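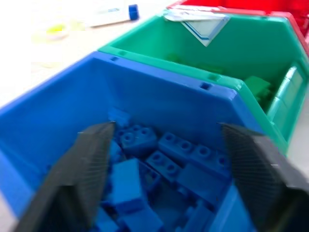

*Zillevton Textile Guild, Dye and Print Group*

## Blue: the long way round (speaker notes)

February 6, 2018. Volta Room, talk and questions in 90 minutes. Vat lid stays ON until the dipping.

**Opening**

Say hello, wave the scarf, get straight into it. Blue is everywhere now, in our jeans and our biros and our toy boxes, and it's very easy to forget what a struggle it used to be to get any! Plants hand you yellow almost for nothing. Onion skins, weld, birch leaves, in they go and out comes a nice yellow. Blue has to be coaxed.

Ask who has dyed with onion skins. (Most hands, I hope.) Then ask who has tried woad. Leave a gap here and let people look round at each other.

**Woad**

Pass the dried leaves along the front row, both sides of the aisle. They look like old spinach and I love them.

- The plant takes two years to flower. We want first-year leaves.
- Ours went into the bed behind Grimer Lane. We picked in June, a bit early, and got a paler blue than we'd hoped for. Pick later if you can bear to wait.
- The leaf isn't blue at all. What's in it only becomes indigo once you've steeped it, made it alkaline and whisked in plenty of air.
- Mention the smell. Historic woad works were famous for it, and the old balls of crushed leaf were left to ferment for weeks.

Show the 13 sample strips on the board, palest at the top. Point out number 2, which had one very short dip and is still my favourite, a sort of skimmed-milk blue. If anyone asks about the linen strip, yes, it was scoured first, and no, I can't explain the stripe.

**Words for blue**

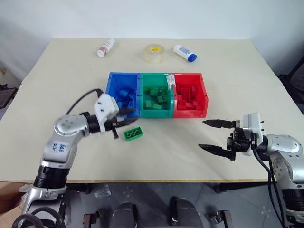

Colour names wander about just as much as dyes do. Welsh *glas* is the everyday word for blue, but it was also used for grass, and you can still hear that in *glaswellt*. Japanese *ao* covers a green traffic light to this day. Russian goes the other way and has separate everyday words for light blue and dark blue. Now look at the blue bricks on the left and the green ones in the middle. An English speaker has two names ready before even thinking about it, but plenty of languages would let those two bins share a word and be perfectly happy. I find this so cheering. Dyers know that border well, too, for cloth comes out of a woad vat a yellowish green and goes blue as the air gets to it.

Pause for comments. There is usually a Welsh speaker, so let them correct my vowels.

**Dipping**

Apron. Gloves. Lid off now.

Use the Gautier wool, already soaked. Lower it in slowly, keep it under the surface, no splashing (air in the vat is the enemy). Lift it out close to the liquid and squeeze as it comes. Then hold it up high and STOP TALKING. The change is quick and I always talk over it.

Second dip if there's time. Pass round the first piece on a tray, with a warning about cuffs.

**Before they go**

Seed packets are on the side table, please take one. Sow in spring, thin them hard, and watch for flea beetle. Woad seeds itself with great enthusiasm, so snip the flower stalks unless you want 2000 of them next year. Sign-up sheet for the summer vat day is by the door.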